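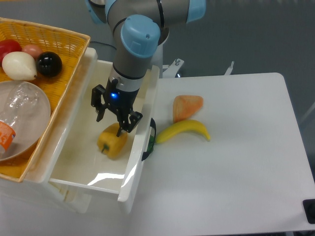
Fevereiro, fim da tarde

Segunda ronda do fermento de pimento, ainda com a receita que a Thilini trouxe da avó e que fomos adaptando aos poucos (a avó que nos perdoe!). Desta vez pesei 800 g de polpa limpa, sem sementes nem membranas brancas, e juntei 2% de sal. O Jahangir insiste que é pouco – diz que na última vez ganhou véu à superfície – mas provei a salmoura e achei-a muito agradável, por isso fica assim e logo se vê.

Dividi tudo pelos frascos Povham, os de tampa larga, e deixei uns 10 dias como prazo, a provar pelo caminho. O alho entrou só num deles, marcado com fita azul. Piyumi Dewan, se leres isto: por favor não abras o da fita antes de mim, quero mesmo cheirá-lo primeiro!

A balança Andik continua a fugir quando passa dos 200 g, tive de tarar duas vezes. Já deixei recado à Anwara. O medidor de pH está calibrado e guardado na caixa, com a sonda em solução.

Para amanhã: medir pH logo de manhã, carregar nas tampas para soltar o gás, e procurar o caderno velho com as notas do piripíri, que não sei onde o enfiei.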